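Handheld Gripper Recording: Questions We Keep Getting

Last updated in December. Maintained by Svitlana Antoniuk for the Durville laundry sorting project.

Is there an official standard for this kind of work?
If there is one that covers a person holding a gripper over a pile of clothes, we haven't found it. Several suppliers will tell you their kit is "compliant." Ask them with what, and ask for the page number.

So where do your rules come from?
Mostly from throwing recordings away. Our first batch had 3,384 clips and we kept 600. Lev Hutsuliak wrote down why each of the others was dropped, and his list became the rulebook. It's a record of our mistakes, so don't treat it as science.

Do I have to calibrate before every session?
Yes. The Rusu manual says once a week is fine. We tried that and went back to every session.

Should I tidy the pile first?
No. Mixed colors, stripes, cuffs folded under, all of it stays. A neat stack makes for nice numbers and a policy that falls apart on real laundry. I'd be wary of any success rate quoted without a word on how the clothes were laid out.

How fast can I move?
Slower than you think. Fabric smears on camera long before your hand feels rushed. Open the fingers fully before you go in, and pause before you close them.

What if I grab two garments at once?
Keep recording and tag it as a double. Don't delete it. People love deleting doubles, and then the published results look wonderful.

How many clips are enough?
The figure that gets passed around is 3,000. I have never seen a good argument for it. We review after every 300 and decide from there.

Does the Skernumel checker replace a human reviewer?
No. It catches missing files and bad timestamps. It passed nearly all of the clips Lev later rejected.

Can I use clothes from home?
Only with the consent form signed, and nothing with a name tag or a school or employer logo on it.

Who do I argue with about these rules?
Svitlana first, then Lev. Bring clips. "It felt fine" won't get a rule changed.

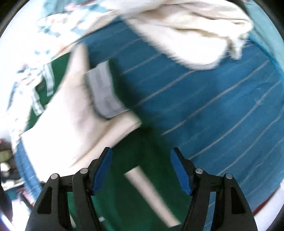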